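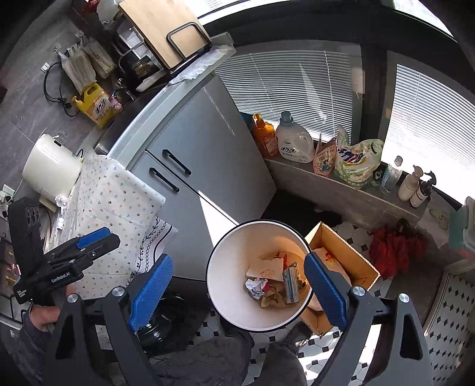 Paper and packaging in a kitchen trash bin.

Home blood pressure loans are back at Ferninside

The cuffs are back on the shelf! After a long wait for replacement batteries and a couple of sizes we never seem to have enough of, the Ferninside Family Clinic is lending out home blood pressure monitors again. We have 40 of them this time, so if you asked last winter and went home empty-handed, please ask again at the front desk.

For anyone new to the practice, the loan works like a library book. You take a monitor home for 2 weeks, write down your numbers morning and evening, and bring the monitor and the log sheet back to your next visit. There is no charge and no deposit. The log sheet is the part we get really excited about (yes, we are those people), as a page of ordinary days at home tells us so much more than one reading taken after you've hunted for a parking space on Tosh Street.

Craig Rutherford, our nurse practitioner, looked after the loans the first time and is glad to have them running again. He went through the old log sheets over the summer and found that 84 patients had borrowed a monitor and turned in a full log. Several of them had their medicine changed as a result, and some found out their pressure at home was just fine. "People come back knowing their own numbers," he told us. "It makes for a much better conversation, and I get to spend the visit on what they want to talk about."

Before you leave with a monitor, one of the nurses will measure your upper arm and pick the cuff. Please don't skip this, even if you've used one before. A cuff that is too small can read high, and a cuff that is too large can read low. The whole fitting takes 20 minutes with a practice reading, and you're welcome to bring along whoever helps you at home.

A few reminders for taking readings:

Skip coffee, cigarettes and exercise for half an hour beforehand.
Use the bathroom first.
Sit with your back supported and both feet flat on the floor, and rest quietly for five minutes.
Keep your arm at heart level on a table, with the cuff on bare skin.
No talking while it runs – and that goes for the phone too.
Write down every reading, including the ones you don't like.

One high number is usually no cause for alarm. Rest and take it again. If your reading stays above 180 over 120, call us right away, and if you also have chest pain, trouble breathing, weakness, or trouble seeing or speaking, call 911.

Patients at our Femon office can borrow too. Monitors go over with the morning courier, so call a day ahead and we'll have one waiting for you. If you use the Ikus patient portal, you can type your readings straight in under "My Numbers" and leave the paper sheet at home. Paper is still perfectly fine, and we have the large-print version again.

Loans start in October. Ask for the blue log sheet when you check in!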